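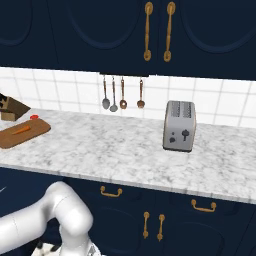
Roland Lambert asked whether a teacher's remark, recorded by a student and passed around by phone, may be entered in the register before the full lesson has been heard. It may be entered, but only as "Unverified". The steps below apply to all schools using the Selledel classroom speech register.

Section 4. Recording a Complaint About Lesson Content

Before you begin, sign in to Selledel with your reviewer account. Observer accounts can read entries but cannot create them.

1. Open the Complaints tab and select New Entry.

2. Enter the school, the grade and the subject. Do not enter the name of the student who made the recording.

3. Type the disputed remark exactly as spoken, in the original language. The field holds 750 characters. If the remark is longer, attach a transcript.

4. Add a translation in the second field, if one is needed. Mark any doubtful word with a question mark in brackets.

5. Set the status to Unverified and select Save. An entry number appears at the top of the form.

6. Request the lesson plan and the full recording from the principal. The school has 12 working days to reply.

7. When the material arrives, compare it with the entry and change the status to Confirmed, Partial or Withdrawn.

Note: A remark read aloud from a textbook or a historical speech is logged under Quoted Material – see Section 6.

Note: Schools in the Wikbridge and Brevach districts send their replies through the Fothergill office. Allow two extra days.

Caution: Do not forward clips by e-mail or messaging app. Upload them to the entry only.

Caution: Changing the status to Confirmed sends a notice to the teacher and the district at once. The notice cannot be recalled.

Entries left at Unverified for 59 days are closed automatically. A reviewer may reopen them under Form 53.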